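Home | Classrooms | Calendar | Families | FAQ | Contact

Jaststead Early Childhood Center – Family Questions
Updated June 2006
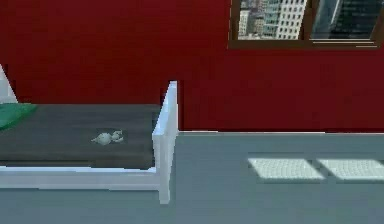
Red wall and window, bedroom picture.

Quick answers, since the office phone has been ringing all week. If yours isn't on the list, leave a note in the sign-in binder.

What ages do you take?
Two through five. Must be 2 by the first day. We can't bend on this, please don't ask Gervásio at the front desk, he doesn't make the rule.

How many kids are there?
37 places total. 28 are full day, the rest mornings only. Mornings fill first.

How do I get on the wait list?
Green form, both sides. One form per child, even twins. Forms with no phone number go to the bottom of the pile until we hear from you.

Do siblings get a spot?
They go ahead of new families if the form is in by December. After that, regular list.

What does my child study all day?
Mostly play, with a project running through it. Each room picks a topic from what the kids keep talking about. Spring was bread in the Tetcombe Room (lots of flour, sorry about the shoes) and worms in the Kerker Room. Topics last as long as the kids are interested. Worms went seven weeks.

Will they learn to read?
Some do, most don't yet. We read aloud every day, write down their stories, put names on everything. No worksheets. If you want flash cards at home that's up to you but we won't be sending any.

My child doesn't nap.
Rest time is still rest time. Books on the mat are fine after the first half hour. Quiet toys from home OK if they fit in the cubby and don't make noise.

What do we bring?
Change of clothes incl. socks. Blanket for rest, goes home Fridays to be washed. Indoor shoes. Name on all of it – we have a whole box of mittens with no owners.

Lunch?
From home. No nuts in any room. We can't heat things up, so use a thermos. Snack is provided morning and afternoon, menu on the hall board.

Potty training?
Not required for the Degefa Room (that's the youngest group). Older rooms yes, mostly. Accidents happen, nobody gets scolded. Send extra pants.

First week – can I stay?
Yes, first two mornings, up to an hour. Then a short goodbye at the door. Crying usualy stops before you're out of the parking lot. If it doesn't we call you.

Who can pick up?
Only people on the card. ID the first time, grandparents too. To add someone, do it in writing, not over the phone.

When is my child too sick to come?
Fever, throwing up, pink eye, anything needing a dose every couple hours. Stay home a full day after the fever is gone without medicine. Runny nose alone is fine.

Snow days?
We follow the town schools. If they open late so do we, and there's no breakfast snack that day.

Can I help in the classroom?
Please. Read a story, cook something, show the kids what you do for work. Sign up with Kátia Damasceno in the Tetcombe Room. Also need egg cartons, yogurt cups with lids, fabric scraps. No more toilet paper tubes untill fall, we're full.

How do I find out how my child is doing?
Conferences twice a year, 2 evenings each time, sheet goes up by the door. Or catch a teacher at pick up, not drop off – drop off is too busy.

Birthdays?
Fruit or muffins, no candy, no balloons. Invitations only get handed out here if the whole room is invited.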